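Call for participants: packing and sorting staff for a worker-side study of gripper automation

Brevano packs mixed snack boxes. Last January the company signed an agreement with Drakenik to have part of the sorting done by robot arms, and the arms are supposed to learn from people handling the same goods with hand-held grippers. The staff council was told that this would "free up colleagues for more rewarding tasks." We asked for a list of the rewarding tasks. We are still waiting for it.

So the council got money for a study of its own, and we're looking for 36 people to take part. Drakenik has no seat in it and doesn't see the raw answers. Brevano management gets the final report on the same day everyone else does.

Who we want to hear from

You have worked on the sorting or packing lines for at least one full season, at Brevano or at a comparable site. Temp and agency workers count, and we would like more of them than usually turn up. You may be for the new system, against it, or tired of hearing about it. If you've already done demonstration shifts with the grippers, please apply even if you signed something at the time. Bring the paper along and we'll go through with you what it does and doesn't cover.

You don't need any technical background. People who have been told they "don't understand the technology" are very welcome.

What you would be doing

The study has three parts, spread over several weeks.

First, an interview of up to 90 minutes about your job as it is now: pace, breaks, who you ask when something goes wrong, what your hands feel like at the end of a shift. Ximeng Cai does most of these, in English or Mandarin.

Second, two work sessions. In one you sort by hand as you normally would. In the other you do it with a gripper in each hand, picking up wrapped candy and snack packets one at a time and moving them in and out of a tray. Packets with a crimped end, crumpled foil, flat pouches cut to the shape of a cartoon character: the sort of stuff that slides, folds, or lies on top of the next one. We ask you to talk while you work. Swearing is fine and will be transcribed if you agree to it.

Third, a group discussion with five or six others, where we show you what we've written so far and you tell us where it's wrong.

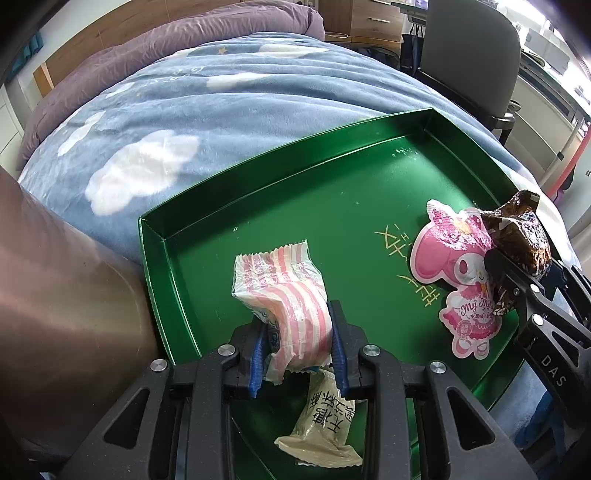 What we're trying to find out

The sales material talks about picks per hour. We have other questions.

Who gets the leftovers? If an arm takes the easy packets, a person will be standing there all day with the torn, tangled and slippery ones, probably at the old target rate. Does anybody plan to change the rate?

What is a demonstration worth? Someone who has spent years learning how hard you can squeeze a bag before it splits is now asked to hand that over at the normal hourly wage. Drakenik calls this "data collection." We think it might be called training your replacement, and we want to know what the people doing it call it.

What happens to wrists and thumbs? We've heard complaints after long gripper shifts. We've also heard from two people who found it easier on their backs. Neither proves much yet.

And does the thing save anyone any work? Zhenhua Duan, who leads the study, spent 19 years on packing lines before going back to school, and has seen three machines arrive that were going to change everything. One of them is now a shelf. We're prepared to be surprised by this one, but we'd like to see it first.

Pay and conditions

You get $1,000 for completing all three parts. Those who also keep the optional work diary get $1,675 in total. If you drop out you're paid for the parts you finished, and you don't have to give a reason. Travel is paid on top.

Sessions can be scheduled before or after any shift. Names are removed from transcripts before anyone outside the study team reads them. No individual speed or error figures go to any employer. Video of the work sessions shows hands and goods, and you can have yours deleted up until the report goes to print.

We can't promise the report will change anything. The last one got a polite letter.

How to apply

Leave a note in the study mailbox at the Lei building, ground floor, or come by on Wednesday between 2 and 6 p.m. and ask for Ximeng. People from the Cilletti site can hand their note to any council member there. Tell us your name, how long you've done the job, which shift you work and the best way to reach you. A résumé isn't needed.

We will answer everyone who applies, including those we don't have room for.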